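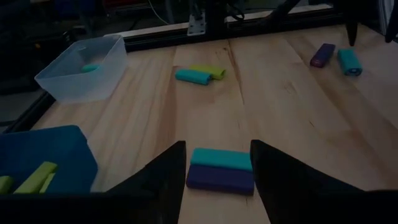
4. Oiling and looking after the top

Applies to all Deris Tatwood tables sold unfinished or oiled. If yours is lacquered, go to section 5, where there is much less to do and correspondingly less to feel proud of.

Text revised Nov 4, 2019. Older copies of this section tell you to oil the underside last. Ignore them.

4.1 Before you start

The top is real wood, glued up from long planks, and it will behave like real wood whether or not you have time for it. Leave it unwrapped and flat in the room where it will live for two full days. Expect the seams to be visible. They were visible in the Nekitz showroom as well, though the lighting there was kinder.

You will need:

– one tin of Nasrallah Hard Oil, clear
– sanding paper, medium and fine, and a block to wrap it round
– a wide brush or a lint-free cloth
– plenty of old cotton rags (older than you think; the good tea towel is always a mistake)
– gloves
– a metal bucket with a lid, half full of water

CAUTION: Rags soaked in oil can heat up and catch fire by themselves. Put every used rag in the bucket, under the water, as you finish with it. Do not leave them in a ball on the floor while you admire the table.

4.2 First coat

1. Clear the top completely. "Nearly clear" leaves rings.

2. Sand along the planks with the medium paper, then the fine. If you use a powered sander, keep the speed below 3000 and keep it moving. A sander that stops to think will leave a dip that you will find with your elbow for years.

3. Vacuum off the dust, then wipe with a barely damp cloth. Let the surface dry.

4. Turn the top over. You will want two people for this, as the long version weighs 40 kg and has no handles.

5. Oil the underside. Yes, the side no one will ever see. Oiling one face only encourages the top to cup, and a cupped table collects peas.

6. Leave overnight, turn it back and oil the upper face, working along the grain from one end to the other.

7. Wait twenty minutes and wipe off everything that has not soaked in. Then wipe it again. Oil left standing goes sticky and stays sticky, and will hold on to any paperwork you put on it.

Note: Do not open the oil if the humidity in the room is above 65 per cent. It will dry eventually, but so will the plans you had for the weekend.

4.3 Second coat

8. Leave the first coat for a day with a window open.

9. Rub down lightly with the fine paper. The aim is to take off the raised fibres and leave the oil where it is.

10. Wipe clean and repeat steps 6 and 7 on the upper face only, without the overnight wait or the turning over.

11. Put nothing on the table for three days. After that, light things. After a week, anything you like within the load limits in section 2.

4.4 Day to day

Wipe with a cloth wrung out in plain water. A drop of washing-up liquid is allowed for jam. Scouring pads, bleach and sprays that smell of lemons are not.

Shallow scuffs will appear wherever things are dragged, and they can be left until the next oiling. If the table is used for play or sorting, give the small bits a home in bins along the back and lift the bins when you move them. Plastic with grit underneath is sandpaper with a friendly face.
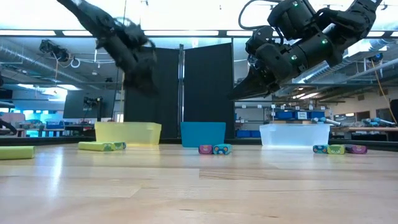 Fig. 4.2: Bins in a row at the back of a light-coloured top.

Felt pads can be stuck under anything that stays put. Check them when you remember to, which will be when one falls off.

4.5 Marks and small disasters

White ring: Rub in a little oil with a soft cloth, leave for an hour, wipe off. Repeat the next day if it is still smirking at you.

Ink: Sand the spot by hand, feathering outwards, then oil. A pale patch is normal and darkens over the following months.

Open seam: A gap you can just slide paper into during the heating season will usually close again by April. A gap that takes a coin should be reported to Deris with a photograph and the number from the label under the top. Do not fill it yourself. Filler squeezed into a winter gap has nowhere to go in summer.

Sticky surface: See step 7, the part about wiping it again. Rub down with a cloth and a little fresh oil, wipe dry, and wait.

4.6 Re-oiling

Once a year for a dining table, twice for a workbench. One coat is enough and the underside can be left in peace. Record the date on the card in the back of this booklet, or on the underside in pencil if the card has gone the way of the spare hex key.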